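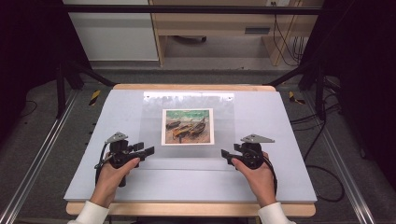
Zandau wonders whether the print was ever stuck down before, and whether you've any of the old glue left on the back.

No, never stuck. It's a small beach print with boats, bought in March, and I want it in a proper mount. Do I tape all four sides or just the top? The shop said all four. The shop also sold me the tape.

Esesska
Top only. Two hinges of gummed paper tape, one near each corner, and let the rest hang. Paper swells in damp weather and if you pin down every side it will cockle. I did all four once and ended up with a very nice relief map.

Shboul
I use masking tape, never had a problem. Well, it went brown after 3 years.

Jomatent
What Esesska said. Leave 2 mm of white showing round the print and don't let it touch the glass.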